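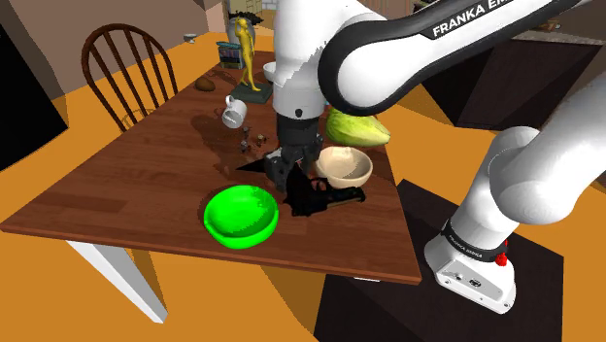

Petit fil du soir sur un sujet qui m'occupe depuis mars : apprendre à vider la maison de quelqu'un qu'on aime. Je préviens, je suis bavarde, prenez une tisane.

Ma tante a quitté sa maison pour un appartement de deux pièces, tout près de chez ma cousine. Elle va très bien, merci à celles et ceux qui m'ont écrit ! Mais il a fallu trier une vie entière, et je croyais naïvement que ce serait une affaire de cartons.

Première découverte : on commence toujours par la mauvaise pièce. Nous, c'était le bureau. Grave erreur. Un bureau, ce sont des lettres, et les lettres, ça se lit. À seize heures on avait rempli une demi-boîte et pleuré deux fois (ma tante, elle, riait de nous depuis le couloir).

C'est Aoi Fujimoto, une amie de ma cousine qui a fait la même chose chez ses parents, qui nous a remises dans le droit chemin. Commencez par la buanderie, les filles. Personne n'a jamais sangloté devant un stock de pinces à linge.

Elle avait raison, à une exception près : j'ai retrouvé la bassine bleue où on nous lavait les pieds en rentrant de la plage, et là, bon. La bassine est chez moi maintenant. J'y mets les pommes de terre.

La cuisine ensuite. Presque 300 bocaux vides au cellier, lavés, rangés par taille, couvercles à part. Pour celles qui s'étonnent du chiffre, c'est ma tante elle-même qui les a comptés, elle y tenait, et elle voulait savoir combien elle en « laissait derrière elle ». Elle en a gardé trois pour ses confitures d'abricots.

Les autres sont partis chez Prosunstead, l'épicerie en vrac derrière la mairie, qui les prête aux clients. Si vous achetez des lentilles là-bas et que le bocal sent très légèrement la cannelle, vous savez d'où il vient.

Un mot sur la vaisselle, parce que c'est là que les familles se fâchent. Chez nous on a fait des tours : chacun choisit une chose, puis le suivant, et on recommence. Pas de discussion pendant le tour, les échanges se font après, à table, avec du café. Mon frère a troqué la soupière contre un moulin à légumes et il a l'air de penser qu'il m'a roulée. Je le laisse croire.

Pour les gros meubles, j'ai appelé Toàn Võ, qui restaure des armoires et des buffets dans l'ancien garage Núñez. Il est venu à huit heures du matin, il a ouvert tous les tiroirs, il a reniflé dedans (si, si) et il m'a dit très doucement que le buffet n'intéresserait aucun marchand mais qu'il durerait encore trois générations.

Du coup le buffet est dans mon entrée. On passe de profil. Mon mari n'a rien dit, il a juste déplacé les manteaux.

Ce que je referais pareil : laisser ma tante décider du rythme. Certains matins elle voulait tout donner, d'autres elle voulait garder jusqu'aux bobines vides. On mettait les bobines de côté et on parlait d'autre chose. Le lendemain, elle les donnait elle-même à la petite voisine.

Ce que je ferais autrement : écrire au dos des photos TOUT DE SUITE, pendant qu'elle est là à nous dire les prénoms. On s'est dit « on s'en souviendra » et j'ai déjà un doute sur un monsieur à moustache, soit l'oncle de Brest, soit le facteur.

Et prévoir à manger, de vrais repas, assis. On a tenu la première semaine sur des biscuits et ça nous a rendues méchantes.

Je m'arrête là, il est presque minuit et ma tante m'appelle demain à neuf heures pour l'histoire du monsieur à moustache. Racontez-moi vos maisons vidées, vos bassines et vos buffets, je lirai tout avec mon café !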